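Stop Tuning the Planner

Jan 29, 2018

Third email this month asking which motion planner we run at Platura. Fine. It's a sampling planner, off the shelf, nothing special. Swap it for another one and your laundry demo will fail in the same places. I've been wanting to write this down for a while and I have forty minutes before a call, so here goes, excuse the mess.

My claim: people working on cloth handling spend their software time in the wrong layer. They tune paths. Smoother, shorter, fewer joint reversals. Meanwhile the thing that breaks the run is state. What is in the gripper, what is in the bin, what is still in the drum. The planner is happy to give you a perfect path for a garment it has modeled as a point.

Look at what the arm is carrying half the time. A big dark navy thing, heavy folds, one corner already down near the mouth of the bin while the rest is still up in the air. Where is the collision geometry for that? There isn't any. We draw a capsule around the gripper, pad it, and hope. Other arm is in the bin at the same moment, with a cable looping off it.

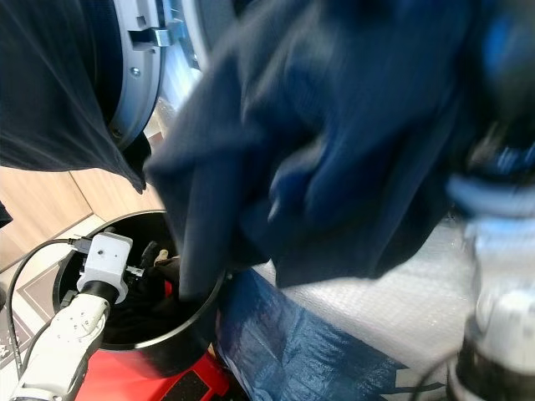
Padding is not a model

We tried the padding route seriously. Upadhyay, our old simulation branch, inflated the held object by a fixed margin and replanned. 1000 simulated transfers, lovely numbers, everybody pleased. Then on hardware the margin was too big to get past the door and too small to cover a trouser leg. Both at once! You can't fix that with a parameter. We wasted most of April on it anyway.

What helped was dumb. Move slow when the held thing is long. Check the hang after the lift, from the head camera, before commiting to the transfer. If the lowest visible bit of cloth is lower than we thought, raise the arm, look again. That's a behavior with two branches, no optimization in it, and it did more for us than any planner setting.

The objection I always get is that checks cost time. Sure they do. Ours costs 700 milliseconds per lift and I'd pay it twice. Dropping a sleeve over the door and dragging it costs a lot more, and then you have a scene nobody's code has a name for.

Perception people aren't off the hook either. Most of the segmentation work I get sent is colorful shirts on a plain table. Try dark cloth in a perforated steel drum that throws bright rings back at the camera, with a black container in front and a garment hung over the open door. Depth off the drum wall is junk. The bubble wrap on the front of the machine is not much better. Your detector says empty, so the task tree says done, and there's a black thing lying right across the front of the drum.

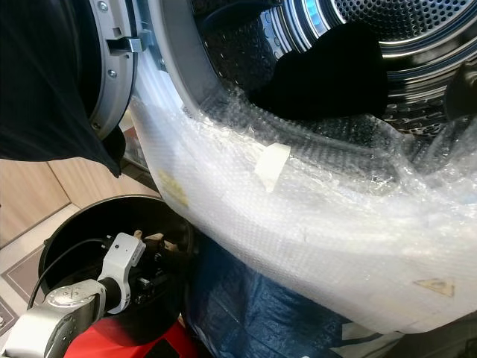
"Empty" should be a question you keep asking

So in Nosby (our task layer, in house, badly documented, sorry) there is no boolean for empty any more. Bouchra Chraibi ripped it out last year over my objections and she was right. There's a belief with an age on it. Every time an arm goes through the opening the age resets and the state has to be earned again by a fresh look. Same for the bin. Same for "holding", which was the worst offender of the lot, as we used to set it true when the fingers closed and forget about it.

People call this overhead. Clendeck, the log viewer we built to argue with each other, says otherwise: 59 failed runs in one batch, and when we sat down and read them nearly all came from a stale flag. Not a bad path. The arm went exactly where it was told, beautifully, to do something that no longer made sense.

Also please log the wrist cameras. All of them, all the time, at full rate. Disk is cheap. The head view tells you where the cloth is going and the wrist view tells you what you've really got hold of, and those are two different facts.

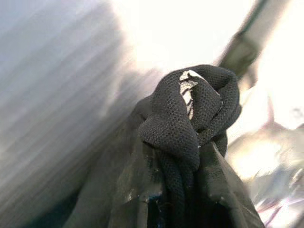
Grasp labels are the next thing I'd throw out. The standard schema wants one object per grasp, one ID, one pose, and a quality score somebody made up. Cloth does not come that way. Black mesh bunched over itself into a knot, and between two folds a thin sliver of white fabric with zebra-like stripes. One item or two? Lining, or a separate thing tucked in there? I can't tell from the picture and neither can a network trained on one ID per grasp, it'll just pick. Let the label say "mesh, plus maybe something". Let the task layer carry the maybe forward until there's a view that settles it. We store a short list of candidates per grasp now and 1000 labeled frames in that format have been worth more to us than the much bigger pile in the old one.

None of this gets you a nice figure for a paper. It's state machines and timestamps and a lot of reading logs. If you're hiring for a cloth project and the ad says motion planning three times, maybe change one of those to somebody who likes writing down what the robot believes and when it stopped being true.

Call's starting. Comments are open, and yes I know the Nosby docs link is broken, will fix tonite.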